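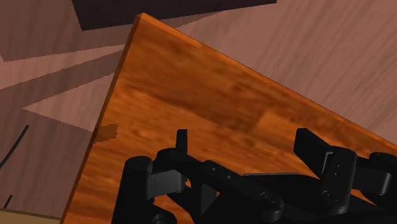 Dernière modification de la page : 29 mars 2021

Ticket Clarnance – prises à vide dans le lot de démonstrations simulées

Bonjour à toutes et à tous, et merci d'avance à qui aura la patience de me lire jusqu'au bout. Nous enregistrons en simulation des démonstrations sur table en bois pour le modèle Ollholm, et l'outil de tri Funoson me donne du fil à retordre. Sur plus de 200 épisodes relus, 65 sont étiquetés « saisie » alors que la vue du poignet montre une pince ouverte, sans rien entre les doigts. Le bois et les ombres, voilà tout ce que le modèle aurait à apprendre !

J'ai d'abord soupçonné le seuil d'ouverture. Je l'ai abaissé, j'ai relancé le tri (un long café plus tard...) et il reste 11 épisodes fautifs – un beau progrès, mais pas encore de quoi fermer le ticket. Ceux-là viennent tous de la consigne « prendre la cuillère ». Vu de l'extérieur, le doigt de la pince passe devant le manche de la fourchette et sa pointe arrive tout près de la cuillère, ou la touche, je ne saurais trancher à l'œil.

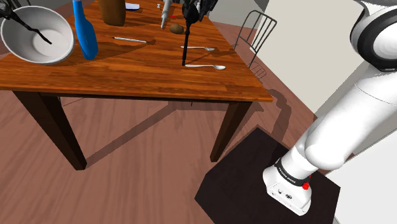
Kalogeropoulos : ne te fie pas à la vue externe pour l'étiquette, prends plutôt les forces de contact du simulateur, elles sont déjà dans le journal de chaque épisode. Et garde les ratés à part, ils serviront d'exemples négatifs.

Merci mille fois, je n'avais pas pensé au journal ! Je relance le tri ce soir avec les contacts et je laisse le ticket ouvert en attendant le résultat.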